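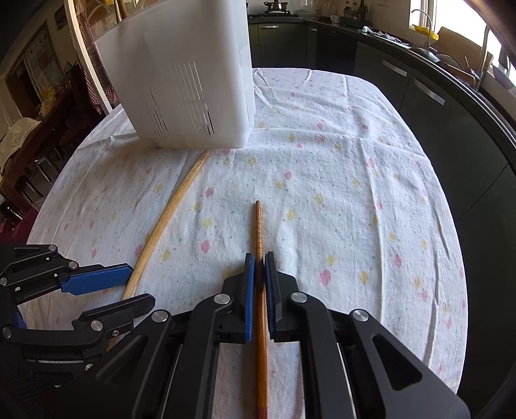

My flowery tablecloth, creases and all, with the white slotted bin at the back and a chopstick in the middle.

Right then, chopsticks! I've had a few messages since the May page asking how I look after the wooden ones, so I've put it all together (and then wandered off on to tablecloths, sorry).

Wash them by hand, straight after tea if you can bear it. Warm water, a drop of washing-up liquid and a soft brush. Mine have little grooved rings near the tip, lovely for gripping noodles but a magnet for dried-on sauce, so I run the brush round the rings and then up and down. Please don't leave them soaking in the sink! I did that with a set I bought in Trilville and they went furry at the ends and never recovered.

Rinse, wipe with a tea towel, then stand them somewhere airy overnight. A plastic bin with slots in the sides is grand for this, tips up, with a folded cloth in the bottom. Don't shut them in a drawer while they're damp or they'll smell like a shed.

If the wood looks tired and it's plain, not glossy, rub in a tiny bit of food-safe oil and leave it for 8 hours before wiping off. Glossy ones don't need it, and go easy on any painted pattern, as scrubbing takes it off.

Now, the cloth. I used to iron mine every time and I've more or less given up. For a cotton one that's been folded for months, fill a spray bottle with around 200 ml of water, mist along the fold lines and smooth them with the flat of your hand. Leave it on the table for an hour and the worst drops out by itself. The sharp line across the middle always takes a second go. My sister-in-law in Zeldale rolls hers round a cardboard tube, and I keep meaning to copy her but I never have a tube when I want one.

Soy sauce on a white cloth: cold water first, from the back, then a dab of washing-up liquid. Turmeric I'm still working on, so if you've cracked it, do write in!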